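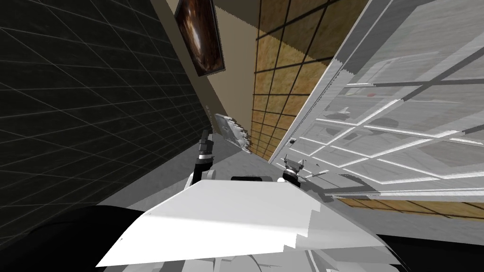 **Issue 463, p. 4**

Despina Sandu has been refitting bathrooms in Grullcombe for years, and she doesn't believe a word of the brochures. I asked her first about Rurkico's "self-cleaning" grout.

"Cleaning itself with what?" she said. "I've read the leaflet. It doesn't say."
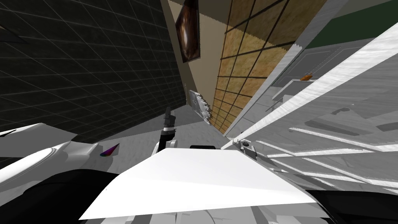 She feels much the same about the Skilldale show home, where visitors are told that a new bathroom pays for itself. "Ask them for the sums. I did, in June, and I'm still waiting." One client, she says, was quoted more than £902 for sealing alone. "It's a tin and a brush."
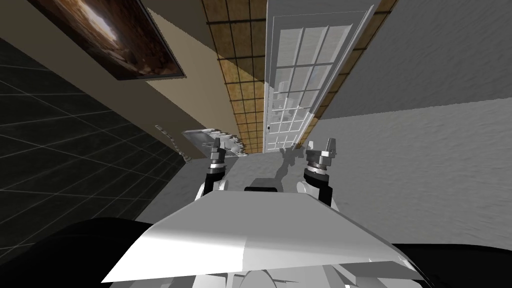
I put it to her that people like a guarantee. She wasn't having it. "Read page 2 of theirs. It's void if you use bleach — and what does everyone use?"

Does she recommend anything at all? A decent extractor fan, fitted properly, and a squeegee. She admits she has no figures for that either. "But I'm not charging you for the squeegee."
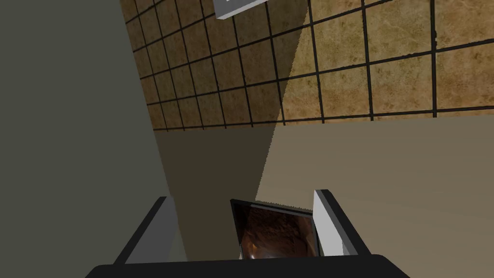
*Wall tiles in a warm brown, with black grout.*

Rurkico had not replied to my questions when we went to print.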